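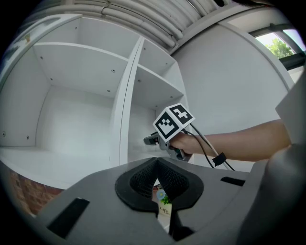
The first thing Marleny Rengifo asked me was whether I'd had breakfast. It was 7:40 in the morning, I was standing in the back of her lecture hall at Grisbridge with a notebook and a very large coffee, and I had not had breakfast. She handed me a granola bar out of her coat pocket and went down the steps to set up.

Rengifo teaches introductory chemistry to 588 students a year, in two big sections and one small evening one that she fought for. I'd come because a friend's kid had taken the course twice – once with somebody else, once with her – and wouldn't stop talking about the second time at Sunday dinner. I took chemistry once, a long time ago, and what I remember is a periodic table with a corner missing and the back of a boy named Kevin's head. So I was curious!

Her class starts with a problem on the screen and no hello. People come in, see it, groan, and sit down next to whoever they sat next to last time. On the day I visited it was a question about why road salt quits working when it gets cold enough. For six minutes the room sounded like a cafeteria. Then she asked for a wrong answer. She asks for wrong ones first, every time, and the hands that go up for that are different hands from the ones I remember going up in my day.

A guy in the second row said the salt freezes too. Rengifo wrote it on the board, word for word, and spent a good quarter of an hour there. What would it mean for salt to freeze? Isn't it already solid? What did he mean by "it"? By the end he was arguing with himself out loud and the woman next to him was drawing him a diagram.

She told me later, over soup, that she didn't teach like this when she started. She had a set of 400 slides she'd built as a postdoc and she loved them. "I was very clear," she said. "I was so clear that they all nodded, and then a third of them failed." The slides are still on her laptop in a folder called Drusitz, after the street she lived on when she made them. She goes in and steals a graph now and then.

The change came out of a summer workshop, the kind with name tags and bad sandwiches. She went home and rewrote one week of the course. The next October she rewrote three more, and she was miserable the whole month (her word). Her student ratings dropped. Someone wrote that they were paying tuition to teach themselves. She has that one memorized and recited it to me with some pride.

What kept her going was the Walczak Room, and I have to tell you about that because I ended up spending most of my afternoon in it. It's a former storage room on the second floor of the science building with 60 chairs, none of which match, and it's staffed by undergraduates who took the course the year before. They get paid. Rengifo is firm on this point and brought it up three separate times. They also meet with her every week before the new material goes out, and they tell her which parts are going to flop.

I sat in on that meeting. They were brutal! A sophomore in a soccer jacket told her the new worksheet on equilibrium was "two worksheets wearing one coat," and Rengifo laughed, tore it down the middle and asked which half to keep. They kept the second half.

Last spring the room logged 2179 visits. I asked whether that was a lot, and she said she didn't know what to compare it to, but she'd had to ask for more whiteboard markers. The visit sheet also shows people coming back after the final, which surprised me until I saw them. They were doing physics homework. One was asleep.

She's now trying to get the same setup going for the second-semester course, where the content is harder and the other instructors have their own ways of doing things. Two have said yes. One has said he'll come and watch. The software for it, a homework system called Fivov that the department already had lying around, crashes if you put a comma in the wrong place, and she had plenty to say about that, most of which I promised not to print.

I went back for the evening section before I drove home. It's mostly people coming off work, a few of them older than me, one still in scrubs. Same salt problem, same six minutes. When she asked for a wrong answer I put my hand up. She wrote it on the board and asked the room what they thought, and a man in the front turned around in his seat and very kindly began to explain.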